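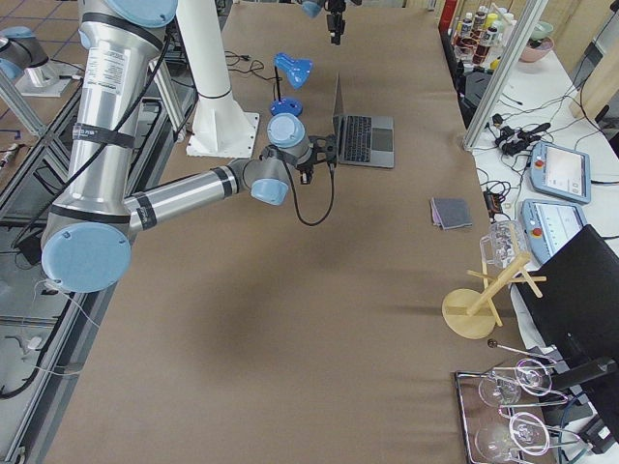
Okwood Allotments, October meeting, notes by Špela Jurić

Present: me, Loredana Carbone (chair), Arturo Gatti, Bayu Saragih. Apologies from Ornella Santoro, who had a cold.

We started at ten past seven once Arturo had found the key to the tea cupboard. Last month's minutes were agreed, except that I'd spelt Drekness Lane wrong twice — sorry!

Water. The tap by the lower gate is still dripping. Bayu has had a go with a new washer and thinks the whole fitting needs replacing. Loredana will ring the plumber. Water goes off for winter at the end of the month, so fill your butts before then (I forgot last year and regretted it).

Waiting list. We're up to 66 names, and two plots are coming free. Long chat about splitting them into halves. Arturo was against, I was for, Loredana wanted to hear from Ornella first. Carried over.

Compost. Please, please no more cooked food in the bays. Bayu saw a rat and I believe him.

Seed order. Three of us want the Dandia beans again. Lists to me in the next fortnight, with money if you can manage it.

Any other business. Arturo has spare raspberry canes, help yourselves from his shed.

Finished at half past eight. Next meeting at Loredana's, same time.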